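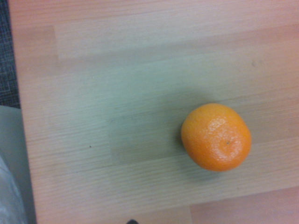 Publications > Working papers > Hattar open day > Section 4

4. The open day at Huststead

4.1 Setting up

The demonstration ran on November 7, 2019 in the teaching room at Huststead, one arm, one table, one person on the stop button. Fruit only. We had planned on cups as well but the cup grasps were still poor in October and Okoth did not want them shown to the public. Fair enough. The picking software was Hattar, same build as Section 3, no changes after the last bench run of 400 picks. The gripper pads were new that morning (Luvent, the softer grade) and this matters below.

Light was what the room gave us. Soft, fairly even, no lamps of our own. We did not cover the windows as visitors had to see their way in.

4.2 What visitors did

A visitor put a piece of fruit on the table, anywhere they liked, then stepped behind the tape. The arm moved over, looked down, picked, and placed into the tray. If it failed it was allowed one more go. No help from us in between, except twice when a sleeve was over the tape and Kumarasinghe stopped the arm. Those two goes are left out of the count.

In total 161 goes were logged. Of these 17 ended with no fruit in the tray after the second go. Worse than the bench, better than we feared. School groups put the fruit right at the table edge, nearly every time, where the planner is at its most careful and slowest. A queue formed. Geagea took to asking people for "somewhere in the middle", so the later goes are easier than the early ones and the two halves of the day should not be compared.

4.3 Shine on the peel

Figure 1. Wrist camera view from directly overhead. Orange citrus fruit on a pale wood tabletop, bright highlight over the middle and right of the peel, soft shadow to the left.

The highlight in Figure 1 is the kind of thing meant here. It is whitish orange and takes in much of the fruit, and the pores come up as tiny glints inside it. The lower left edge is darker. To a person this is one round object and no trouble at all. Hattar splits by colour first, and a patch like that can be taken as a seperate thing, with its own centre. The grasp is then pulled toward the bright side.

The small brown dot near the middle of the highlight was a worry too, in the planning. Hrynyshyn had argued for using the stem mark as a cue for which way up the fruit is. We left this out. The mark may be at either end of the fruit and the software has no way to tell which.

Shadow gave less trouble than shine. Grey on pale wood, soft at the rim, and the tabletop already shifts in tone from strip to strip, so the background model is fairly loose to begin with. A plain white cloth might of made things worse. Not tested.

4.4 Pads

The soft pads grip well and let go badly. Several fruit were carried to the tray and then hung on for a moment after the fingers opened, and the log marks these as placed when the fingers open, not when the fruit lands. We went back through the Isau recordings by hand to fix the marks. Szénási did most of this. Timing figures for the day are therefore not given, the pick counts are.

4.5 Questions from the floor

Mostly: how fast can it go, what does it cost, can it peel. Slow, a lot, no. One grower asked about bruising and we had no good answer. See Section 6.

Filed under: Robot handling, Public events, Soft fruit & citrus
Shares 17 | Comments 2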